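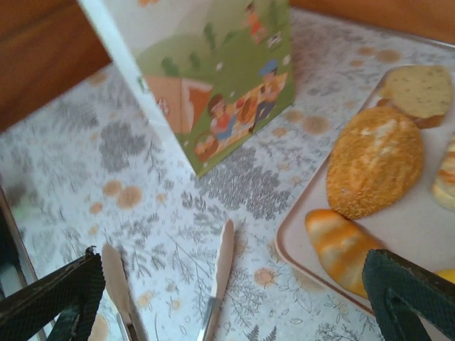
Issue 1: Tongs catching on the cloth and tearing the pastry surface

Ticket number: 2789
Service: Hesari Table and Packing Support
Category: Baked goods, paper carriers, table setting
Priority: Normal
Status: Resolved, monitoring

Summary of the report

The requester states that glazed pastries are being marked on the way from the table into the paper gift bags used for takeaway portions. Flakes collect on the tablecloth, and on several occasions the serrated tip of the tongs has lifted a fold of the cloth together with the pastry. The requester further states that pastries placed in the bag tend to stand on end, and that the bag handles fall back over the opening while it is being filled.

The table is dressed with the off-white Ratisum cloth (gray ferns and leaf sprigs, small peach and tan flowers). The folded picnic card is kept standing on the cloth as part of the setting. The requester has asked that neither be removed, as the same setting is used for all of the summer orders through July.

Initial assessment

Support separated the report into three issues: the tongs, the bag, and the arrangement of the table. They were handled in that order. The condition of the pastry itself was excluded at an early stage. Pastries from the same tray that were moved with a wide spatula reached the bag without marks.

Steps taken for Issue 1

Step 1. Confirm how the tongs are being set down. The requester confirmed that they are laid directly on the cloth, open, between portions. This was identified as the likely source of the snagging. A scalloped tip will pick up a loose weave if it is drawn sideways, and crumbs left in the scallops will transfer to the cloth.

Step 2. Wash the tongs by hand and clear the scallops with a soft brush. Glaze that has dried between the teeth forms a hard edge, and this edge was found to account for most of the tearing. The requester had been wiping the tongs with a napkin only.

Step 3. Check the hinge. Open and close the tongs eight times over the sink. The arms should meet at the tips without crossing. The requester reported a slight sideways play, which is within what support considers usable. No replacement was issued.

Step 4. Rest the tongs on a small plate or on the edge of the tray between portions. The cloth is not to be used as a rest.

Step 5. Grip the pastry low and on its sides, with the arms parallel to the table. The layered ridges on top are the weakest part of a twisted pastry and should not carry the weight.

Result: The requester repeated the transfer with 17 pastries. Marks were reported on two of them, both taken from the corner of the tray where they had baked together. The snagging of the cloth did not recur. Issue 1 was closed.

Issue 2: Pastry standing on end in the bag; handles obstructing the opening

The carrier in use is a white paper bag with twisted paper handles, ordered through Magsi. It is taller than it is deep, and it is lined with white paper before filling. The requester's practice was to open the bag, press the lining down to the bottom, and lower the pastry from above.

Support advised that a narrow bag filled in this way will always favor an upright pastry. The lining is pulled down with the first item and is no longer available to hold the second. The following procedure was recommended and was entered in the log for future tickets of the same type. 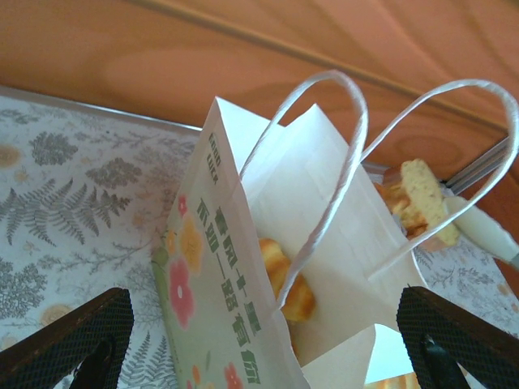

Posted by Leonidas Andreadis, Table and Packing Support
Apr 7, 2018

I have reviewed the packing procedure with the requester and can confirm the following as our current guidance for lined paper bags with cord handles.

The handles should be shaped before the bag is filled. Hold each cord at its highest point and bend it outward, away from the opening, then release it. Paper cord keeps part of the bend. If a handle still leans across the mouth of the bag, bend it a second time at the point where it joins the rim. It should not be pulled, as the glued patch inside the rim will loosen before the cord does.

The lining should be left proud of the rim, with the corners of the paper standing up on all sides. It may then be folded over the pastry once the bag is full. Please do not press it flat to the bottom. A loose cushion of crumpled paper under the lining will raise the first pastry and keep it closer to level.

Place the largest item first, tilt the bag toward yourself, and let the pastry slide in along the back panel. Set the bag upright only when the pastry has settled. For glossy or glazed items, allow them to cool completely before this step. A warm pastry will stick to the lining and will be damaged when the customer unwraps it.

A fork, if one is included in the order, should be added last and should travel outside the lining. In the first round of tests the requester had been placing forks beneath the pastry, and the tines had gone through the paper.

Result: the requester reports that pastries now lie at a shallow angle, which is acceptable for short distances. For longer deliveries the flat Imby box remains the recommended carrier. Issue 2 was closed.

Issue 3: Order of items on the table

Once the first two issues were closed, the requester asked for advice on where to keep the bags in relation to the bread and fruit. There had been some reaching across filled bags, and one had been knocked over with its contents.

Support recommends that the bags stand together toward the back of the cloth, the tall one behind the small one, so that the lower opening is reached first. The cutting board should be set to one side of them, with the roll and the fruit on it. Bread that is to be packed should not rest on the cloth. The board also gives the fruit a surface with some grip – a round fruit on a smooth cloth will travel when the table is bumped.

The small bag should be reserved for the fruit or for a single roll. Nearly all of the damage reported under this issue came from placing a roll and a pastry together in the small size.
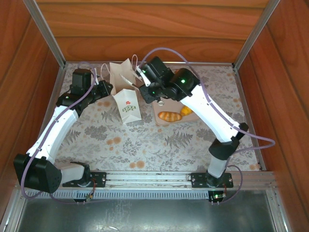
A reply from the requester's side asked whether the fruit could go into the tall bag under the pastry, given its weight, and whether the board had to be wiped between the bread and the fruit. The same reply noted that the small bag had been tipping forward when the roll was put in first.

Support response: Fruit may be packed at the bottom of the tall bag, provided that it is dry and that a full layer of lining separates it from the pastry. Whole, unpeeled fruit does not require the board to be wiped. Cut fruit does, and the bread should be moved off the board before cutting begins.

With regard to the tipping, please open the base of the small bag fully and press its corners out from the inside before anything is placed in it. A bag that has been stored folded will keep a crease across the bottom, and a roll will come to rest on one side of that crease. If the bag continues to lean, a square of card cut to the size of the base may be laid inside.

Outstanding items

The requester will report on the hinge of the tongs if the sideways play increases. The cloth has been sent for washing on account of the glaze spots, and a plain cloth will be used in the meantime. The ticket remains in monitoring until the next order has been packed, after which it may be closed by either party.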